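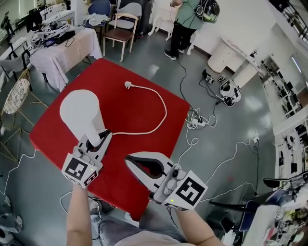
星期日，晚上十点多，脚酸，但是一点都不困。

先把今天记下来，不然明天一上班就全忘了。今天去了 Zindus 的开放日！从上个月报名起就一直惦记着，排队号码是 86，收到短信的时候我还以为是排在第 86 位进场，心想完了，轮到我天都黑了，到了才知道那是签到柜子的编号，跟先后没关系。白担心一路。

早上出门晚了。闹钟响过，我按掉，又躺了一会儿，结果牛奶也没来得及热，直接从盒子里喝了两口就跑。坐 968 路，在 Henríquez 那一站下，下车还得往回走一段，穿过一个修车铺和一家卖灯的店。风很大，十月的风，我穿少了，围巾在包里压得皱巴巴的，掏出来围上，被风一吹直接糊在脸上。有个带小孩的爸爸跟我走同一个方向，小孩一路在问机器人会不会咬人，爸爸说不会，小孩说你怎么知道，爸爸就不说话了。后来在里面又碰见他们，小孩已经不问咬不咬了，改问能不能带一个回家。

我原来想象的开放日是那种：一条红毯，一个大屏幕，机器人挥手跳舞，大家鼓掌拍照，领一个帆布袋走人。进去才发现就是他们平时干活的地方！水泥地，灰灰的，白墙，高高的窗户，光很好。椅子是杂七杂八凑起来的，每把都不一样。线，到处是线，地上爬的，桌上堆的，白的黑的缠成一团。我进门第一步差点就踩上一根，后面马上有人喊“小心脚下”，那个语气一听就是今天已经喊过很多遍了。我喜欢这样！跟去别人家厨房似的，锅都在灶上，没有特意收拾给客人看。

带我们这一拨的人叫 Damián Jara，说话很快，手也很快，一边讲一边把挡路的椅子往旁边推。他开头没有讲公司历史（谢天谢地），直接问我们，谁昨天在家收拾过桌子？举手的有一半。他说好，那你们昨天做的事情，机器现在还做得不怎么样，我们每天在这里做的，就是把你们昨天做的那些动作一遍一遍做出来，让它学。

然后他就从桌上拿起一对东西，一手一个。他们叫它 Givden，我写下来怕忘，G-i-v-d-e-n，我在手机里第一次记成了 Gifden，回来对着宣传页才改过来。就是拿在手里的夹爪，人握着后面，前面两根手指一张一合。机械臂以后用的也是差不多的手指，所以人拿着它去抓东西，抓的方式、角度、深浅，机器那边都能用得上。每一只上面有一个白色的小方块，印着黑色的方格图案，有点像二维码被拆散了贴上去，灯是绿的，小小的一点。图案是给摄像头认位置用的，摄像头看见方块，就知道夹爪在哪里、朝哪边歪。我问那灯不亮会怎么样，他说不亮就停，停了重来。我又问重来很多次吗，他笑了，说你待会儿自己试就知道。

对，可以自己试！！！我报名的时候完全没看到这一条，不然昨晚就睡不着了。

不过先看他们做。坐在红桌子前面的是他们的一个采集员，灰裤子，浅灰的衬衫，话很少。方方的一张红桌子，上面摆着一个白色的东西，样子像熨斗，带一根白线，线绕了一个弯，另一头是插头，也躺在桌面上。我当时心里想，就这？拿起来放下去，有什么好看的。结果看进去了。

他左手的夹爪去夹那个白家伙的底座，右手空着，张开，停在旁边等。就那么等着。我旁边一位大姐小声问右手怎么不动，Damián 说右手在等线。真是这样，因为东西一提起来，线就跟着走，线会往哪里甩谁也说不准，每次都不一样，所以右手不能先决定去哪里。我听到这句一下子就来劲了。我平时自己收吸尘器的线、收充电线，从来没想过我有一只手是在“等”的。回来以后我特意收了一次吹风机，果然！右手悬在半空，自己都不知道自己在干嘛，线一落下来它就上去了。我在卫生间站着把吹风机收了三遍，像个傻子。

还有一点是我没料到的，他们要求动作慢，可是也不能太慢。慢到犹豫就不行，机器会把犹豫也学进去。Damián 讲了他刚来的时候有个毛病，抓东西之前会先在上面晃一下，像猫要扑之前那样，他自己不知道，录了好久，后来训练出来的手臂每次抓东西之前也晃一下，同事们全都认出来是他。大家笑翻了。他说现在改了，不过喝醉酒拿杯子的时候还会晃。

我喜欢这个故事，一路上想了好几次。要是让我来教，它会学到什么呢？大概是拿了东西忘记放哪儿吧。

他们一条一条地录，拿起来，理一理线，放下，回到原位，再来。每做完一条，旁边有人在表上勾一下。墙上贴着一张打印的单子，这一组任务要做 156 条，我去看的时候勾到一半还不到。我问这样一下午不会烦吗，话很少的那位终于开口了，说头二十条烦，后面就不烦了，后面会开始听见声音。我说什么声音，他说夹子碰到壳子的声音，每次都有点不一样，碰得正的时候是闷的，碰偏了会脆一点。说完又不讲话了，接着做。我站在那里听了半天，说实话只听出来一种。但是我相信他。我外婆包饺子也这样，她说馅够不够听得出来，我一直以为她在骗我。

好，轮到我了。

每个人给 20 分钟，包含教怎么拿。我前面是一个穿格子外套的男生，他一上手就很顺，一看就是打游戏的，夹什么有什么，我压力好大。轮到我，手心都是汗，在裤子上擦了两下。夹爪比我想的有分量，手柄上面有一排圆圆的灰色按键，我拇指老是不小心蹭上去，Damián 说没事，今天那几个键都不管用，随便蹭。他教我手肘别架着，放下来，肩膀松开，眼睛看手指尖，别看自己的手。

最后这一条太难了！我一紧张就去看自己的手，一看手，夹爪就跑偏。平时拿杯子谁会看自己的手啊，看的是杯子。可是一旦“手”变长了一截，脑子就乱了，总觉得还差一点点，其实已经到了，再往前就推走了。头几次我把那白东西推得在桌上直打转，小孩在旁边咯咯笑（就是怕咬人那个小孩），他爸爸拉他，我说没关系没关系，我自己也在笑。

然后不知道是第几次，突然就好了。说不清楚是哪一下，好像手指尖长到外面去了。夹住，抬，稳稳的，线跟着起来，我右手在旁边等，等到线弯过来，轻轻一合，夹住了！！！我叫出声了，真的叫出声了，整个屋子的人都看我。那一条当然作废，因为我一叫，手就抖，线又掉了。Damián 说可惜，如果不叫，这条可以留。我说真的可以留？他说练习的不会进正式的库，不过标准是够了。这句话够我高兴一个礼拜。

指垫我也摸了，手指里面那一层有黑有红，摸着会往里让一点，然后就不让了。他说垫子是消耗品，用一阵就换。我问换下来的怎么办，他从抽屉里抓了一把给我们看，磨得乱七八糟的，有的中间磨出一道沟，他能从沟的方向看出是左撇子还是右撇子用的。大姐问能不能要一个当纪念，他说拿吧，于是每人拿了一个。我的现在就放在台灯底下，有点丑，很喜欢。

中间休息的时候问了好多问题，趁还记得，乱写几条：

为什么不直接让机械臂自己做，人在旁边遥控？他们也有那样做的，屋里就有别的组在弄，可是慢，而且搬不走。手拿的夹爪可以带到别人家里去，厨房、阳台、车库都行，人走到哪儿录到哪儿。我一下想到我家厨房，那么窄，两个人转身都要贴着冰箱，机械臂搬进来恐怕我得搬出去。

为什么是这种普通东西，为什么不做点厉害的？他说这种东西就很厉害，硬的壳子拖着软的线，又硬又软，还连在一起，比纯硬的、纯软的都麻烦。他们最怕线。毛巾也怕，但是毛巾起码不会打结。

机器看不看得见颜色？看得见。那桌子为什么挑红的？他说这个星期是这张，桌面会换，背景、光线也会换，不然机器会以为全世界的桌子都是这一个颜色。我说那它会不会到了绿桌子上就不认得东西了，他说早年真的会，换块桌布就懵。我觉得好可爱，又有点替它委屈。

失败的留不留？这个他想了一下才回答。留一部分。抓掉了，再去抓回来，这样的很宝贵，机器得知道掉了以后怎么办。纯粹乱七八糟的就不要了。格子外套的男生问掉了再抓是不是故意演的，他说不能演，一演就看得出来，演的人掉之前眼睛就已经看向要掉的地方了。

还有一个问题是我问的，回来路上才觉得有点傻，我问他你们会不会梦见夹子。他说会，梦见用夹子给女儿扎辫子，扎得特别好，醒来很失望。

下午又看了一段正式的训练结果，在另一头，一支手臂对着一个盒子，放几块海绵进去。这一支动得真慢啊，我站着看都替它着急，第一块放歪了，它把手缩回来，停，再伸过去，把海绵往里推了推。就推的那一下！所有人都“哦——”。那一下太像人了，我妈塞衣柜就是这个动作，塞完还要用手背再压一压。Damián 说那个推是从录像里学来的，没有人写过一行字叫它推，是有人录的时候顺手推了，推的次数多了，它就有了。第二块放进去了，第三块夹空了，夹着空气认认真真地送到盒子里，松开，收回来，好像完成了一样。全场大笑，还有人鼓掌。我也鼓了。他没有急着解释，让它继续，第四块又好了。我挺喜欢他们不挑好的给人看，就那么开着，成就成，不成就不成。

有个戴眼镜的叔叔，一直站在最后面，最后问了一句，那么以后采集的人是不是就没活了。屋里静了一下。Damián 说他不知道，他说现在缺人缺得厉害，十年以后的事情他不敢讲，他以前是修电梯的，那时候也没想过会拿着夹子抓熨斗。我觉得这样回答挺好，没有讲大话。叔叔点点头，后来我看到他也去排队试了，试得比我好，手特别稳，一问，以前是修表的。修表的！难怪。采集员那位话少的还专门走过来看他做，看完说了一句“可以”，我猜在他那里已经是最高评价了。

四点散场。出来天还亮，风小了，脑子里嗡嗡的全是夹爪开合的声音，在站台上我的手指还在一捏一捏的，旁边等车的人看了我一眼。肚子饿得要命，中午就吃了一根香蕉。拐到 Brisetti 去，点了番茄汤和一个烤三明治，坐窗边，拿叉子夹面包边（我知道叉子不能夹，就是想试试），没成功，掉在汤里，溅到袖子上。袖子已经泡上了，不知道洗不洗得掉，番茄的印子。

回来给妹妹打电话，讲了快一个小时，她一开始“嗯嗯”应付我，讲到猫扑那段她也笑了，讲到修表的叔叔她说你把电话给我留着，下次带我去。他们冬天还会有一次，具体哪天没定，要看网站。我已经跟她说好了，她负责盯报名，我负责带路。她手比我巧多了，小时候折纸，我折的鹤都站不住，她折的能排一排。她去了肯定第一次就夹住，我先做好心理准备。

还想记一件小事。走之前我又绕回红桌子那边，别人都在门口签退，采集员还坐在那里，又开始做了。拿起，线弯一弯，右手等着。没有人围着看了，他做得跟刚才一样，不快也不慢。我站了几分钟，没打招呼，听那个声音。这回好像听出来一点点，有一下是闷的，下一下脆一些。也可能是我自己想听出来。下次去问他。

明天要做的：把袖子捞出来；给同事还那本书；买牛奶；网上找找有没有讲摄像头怎么认方块的文章，要讲得浅一点的，太深我看不懂；吹风机的线重新绕，今天绕了三遍，最后一遍反而最难看。

十一点半了，睡。

版权归本人所有，转载请先留言 | 联系我 | 返回顶部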